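Grelent Bench Arm with Two-Finger Gripper

Glassware handling for small labs

I sell these things, so take it how you like, but I also spent years rinsing and carrying beakers for a living, and I'd have loved one. The Grelent is a bench arm for the dull half of lab work: pick it up, tip it, hold it, put it down, do it again until five o'clock. My first customer had 300 samples a week going through two pairs of hands. Guess whose wrists hurt!

Setup took us 2 days there, plus a third of everybody standing around watching it. You teach it by moving the arm yourself and saving the spots you want — no programming, though you can get into that if you like (I don't). The grip force is on a dial. Start low with thin glass.

Now, the people part, because I get asked every time. Jobs did change. The morning shift used to pour and now they check, log and load the trays, and they needed some proper hours set aside to learn that. Please budget for it. One lab didn't, and the arm sat under a dust cover until February.

Comes with the arm, gripper, power supply, a spare set of finger pads and a 15 foot cable. The wall bracket is extra. Lead time is 21 days.

A clear beaker with a little pale yellow liquid in the bottom, held in the gripper, tongs on the table beside it: 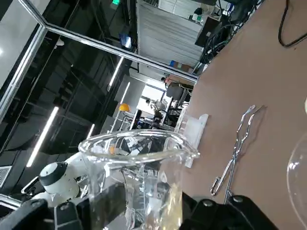

Ngaio Lowther wrote in to say that her team still does the first pour of the day by hand, mostly out of habit, and that what she'd really like is a quieter stop alarm. I've passed that on to the workshop. The volume can be turned down in the settings menu, under Sounds, if yours is bothering people too.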